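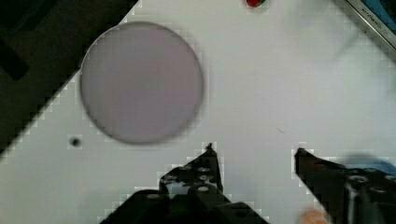

Gripper loses the disc after a while – pads or calibration?

Share (3) | E-mail this | Print

oltier_dan
Two-finger gripper on a small bench arm, wrist camera looking down past the fingers. It picks a flat disc off a white table and puts it in a tray. Fine for the first 300 cycles after I clean the tips, then it starts closing a hair to one side and pushes the disc instead of lifting it. By 500 it misses one in every few. Supplier (Sisuris) says replace the finger pads. I replaced them in September and got the same thing, so I don't buy it. What else drifts like that?

mabel665
Camera mount. It's always the camera mount. Put a witness mark across the bracket and the wrist, run it till it misses, look at the mark.

grumblefoot
"Always" is a strong word. A disc that thin on a white top with a soft shadow is a lousy target to begin with. Your vision is probably finding the edge of the shadow. I'd fix the light before I touched a wrench.

mabel665
Light doesn't get worse after 300 cycles and then better when he wipes the tips.

grumblefoot
Does if he runs from morning to afternoon next to a window. He hasn't said.

oltier_dan
No window. Shop lights, same all day. I'd love for it to be the light.

I-seul Ham
We had the same complaint on a cell at Altholm. Check the finger screws before the bracket. Ours had backed out a quarter turn on one side, and every time somebody cleaned the tips they pushed the finger back square without knowing it. Take the screws out, clean the threads, a drop of medium threadlocker, torque to whatever your manual says. Then redo the tool center point. People skip that last part and come back here to say it didn't work.

grumblefoot
Threadlocker on something he'll have to take off again for pads? Pass. Use a spring washer.

I-seul Ham
Medium comes off with a hand tool. I've never seen a spring washer hold anything on an arm.

oltier_dan
OK, right finger did move when I leaned on it. Not much. Did the screws, no washer, redid the center point. 30 cycles clean, which proves nothing. Will run it past 500 before I believe anybody.

mabel665
Still mark the bracket.

6 people following | 10 comments

Contact | Copyright Ma Bench Automation Board | Back to top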